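Bench cell upkeep, hand-held grippers: what's your routine?

Started by flasteck_fan, 11/12/20

flasteck_fan
So we finally got our table cell at Urnport running properly and I'm thrilled with it! Two hand-held grippers, one table, and a bathroom set to practice on. Now I want a sane maintenance schedule. How often do you all check jaw alignment? I've been doing it every 1,000 grabs.

dikero22
1,000 is overkill. We go 2,000 and look at the trigger return spring at the same time. Never had one drift before that.

Ysaline Lacroix
Disagree with dikero22, sorry! Depends what you pick up. Thin handles and soft tubes show a crooked jaw way sooner than boxes do. I logged 3,243 grabs on our left unit and the fingertips were already off at 286 (loose screw under the mounting plate, my own fault). Check the plate first, then the jaws.

dikero22
A loose screw isn't drift though. That's assembly. Threadlocker and move on.

Ysaline Lacroix
Fair, but you only find it by looking :) And I love doing the check, it takes five minutes with coffee.

flasteck_fan
OK, plate first, got it. What about cables? Mine loop off to the side and I keep wanting to tie them up short.

Ysaline Lacroix
Please don't! Leave a big lazy loop so your wrist can turn all the way over. Same reason I park both grippers at the front corners between runs, with the cup in the middle and the toothpaste flat over by the right hand. 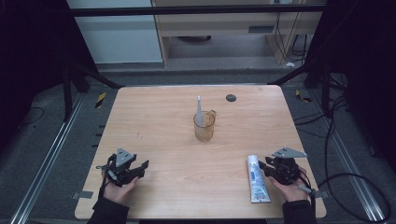
Then I open and close each one a few times before touching anything, and listen for scraping. If one sounds gritty, it gets a brush and a wipe before the next run.

bettencourt_b
Big loops snag on chair legs. I clip mine at the elbow and it's been great.

Ysaline Lacroix
Ooh, elbow clip, I'll try that. Which side of the sleeve?

bettencourt_b
Outside, just above the joint.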